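Two-arm kit for packing small bags - Clalex or Sterik?

Posted in Robots & Automation by Poppy Fairclough

I run a little mail-order business out of Gidcombe (party bags, prize packs, sports gift sets) and from October on I'm stuffing soft cases and pouches until midnight. I've been looking at the two-arm tabletop kits and I'm down to Clalex and Sterik. The Clalex one comes with both arms, grippers and the teaching software, and they want a $600 deposit before they'll even book the setup visit. Sterik is cheaper, but you buy the grippers separately.

What I need it to do is hold a zip case open with one hand and drop a small soft thing in with the other. Has anyone used either for that kind of job? Fabric is floppy and the demo videos are all cardboard boxes, which makes me nervous. Also, is the deposit refundable?

Marwa Zaki

I've had the Clalex for two seasons, so I'll have a go at this one.

Floppy stuff is doable but you have to teach it patiently. I did 771 practice runs before I trusted it with the door closed, and I'm not a patient person! Hard boxes took me an afternoon. The trick with cases is to let the left arm grab something firm, like a strap or a handle, and leave the fabric alone. If it pinches the side panel the whole thing folds up and you get a very expensive wrestling match.

Two more things. Budget for spare fingertips, because mine wear smooth and then zippers slip right out. And get the setup visit - the guy they sent me, Matěj Machala, moved my table over by a couple of inches and half my problems went away. My deposit came off the final bill. I never tried to get it back, so ask them in writing.

Speed is so-so. I'd call it around 30 cases an hour on a good day, and I'm quicker by hand until I get tired. It doesn't get tired though, and I like to eat dinner.

Tracey Bloxham

sterik is fine, bought mine used off Pilkington. grippers are extra like you said and the cables get everywhere

Shirley Ellwood

I can only speak for the trial, Poppy, but a paddle case and a little plush is pretty much your job, so maybe it helps. 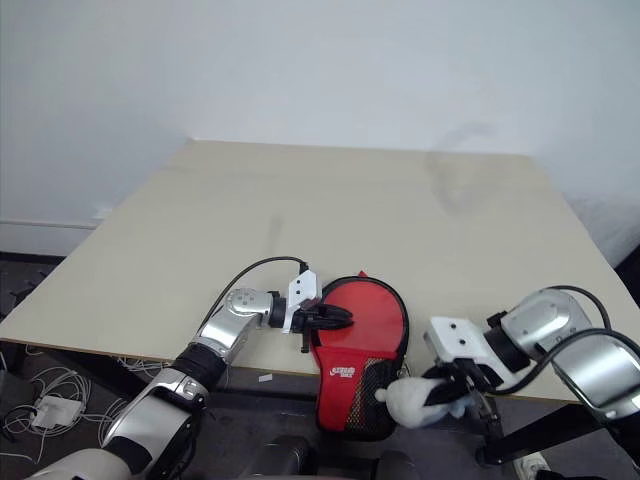

Filed under: Soft goods and pouches

The left gripper has the case by its handle, same as Marwa says, and the right one has the plush. I'd put the case farther back on the table than I did, as it was hanging over the edge a bit. If you go for a trial, take your own bags along and your most annoying zipper. I wish I'd brought my drawstring ones, so I can't tell you a thing about those.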